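Wollolel, or how I spent my evenings arguing with a simulated kitchen

Posted Sep 25, 2020

Ruben Timmermans has been trying to get me to build a robot arm since May. He is one of those people who thinks everything in a house is a motor waiting to be fitted. I am not. I have owned a robot vacuum and I have carried it home from under the same sofa enough times to have opinions. But the workshop we share had a bench going spare, Ruben had already bought the servos, and I am apparently the sort of person who gives in if you leave parts lying near him for long enough.

So we are building an arm. It is called Wollolel, which was a typing mistake in the name of the first folder, and it stuck. The job we gave it is to pick up a cup and put it down somewhere else. I want to be clear about how modest that is, as I have now read a great many forum posts by people whose arm will be making breakfast by Christmas.

The parts came to 993 euros before we had ordered a single cable. I could employ a local teenager to move cups for a good while on that. Ruben says this is the wrong way to look at it and has yet to tell me the right way.

Before letting the real thing swing about near anybody's head, we agreed to do it all in simulation first. That was Nathalie Brouwer's condition for letting us have the bench, and she was right. She has seen Ruben with a lathe. The idea is that you draw up the arm on the computer, give it a room, put a camera on the wrist next to the gripper and let the software practise on cups that cost nothing to break.

I was suspicious of this from the start and I still am. A simulated cup weighs what you tell it to weigh. A simulated floor is flat. Our bench has a slope that will send a pencil off the end if you don't put something in its way, and I don't know anyone who models that. When Ruben shows me a run where the arm does it all perfectly, what I see is a program agreeing with itself.

The room was my department. My first go was plain walls, all one colour, and Marloes Kramer, who knows a good deal more about this than we do, looked at it and asked whether I lived in an egg. Her point was that a wrist camera facing a blank wall gets nothing to go on. Everything looks the same from everywhere, and any software that does well in there may come to grief as soon as it meets a real kitchen. So I gave one wall a mosaic, small square tiles in greys and taupes with darker ones scattered through at random, and left the wall next to it a plain muddy brown to compare. Then I opened the gripper, sent the arm off to a silly angle and had a look through its own camera.
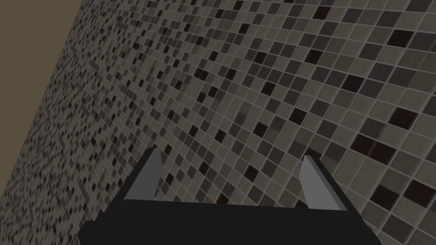
What bothered me was how pleased I felt. I had spent a whole evening on grout lines. The arm hadn't moved a cup, hadn't even met one, and there I was fiddling with shades of taupe and calling it progress. I suspect a fair bit of hobby robotics is like this. You get a nice picture at the end of the night and it is very easy to mistake it for a result.

The tiles did start an argument, though. Ruben holds that a busy pattern is good for the tracking, full stop, the busier the better. I think a pattern made of squares that all look alike is a fine way to get lost, and that if the software thinks it is one tile to the left of where it is, it will be very sure of itself and wrong. Marloes said we should both stop talking and measure it. We haven't yet.

What we have measured is the cup. Out of all the simulated tries last week the gripper managed a clean pick in around 74 per cent. Ruben wrote that on the whiteboard and underlined it. I would like to know what happened in the rest of them, and so far the answer is that the logs were switched off.

As for the real arm, it has two joints working. The shoulder is waiting on a bracket from Verschueren, who sent the wrong size and then, with great efficiency, sent the wrong size again. The fingers need some sort of rubber facing. Hilde Vanhove has offered us an old bicycle tube to cut up and I have more faith in that tube than in anything on the computer.

Next job is to turn the logs on. After that I'm going to tilt the simulated bench to match our own one and see how the 74 holds up. Ruben thinks this is sabotage. I have borrowed a spirit level.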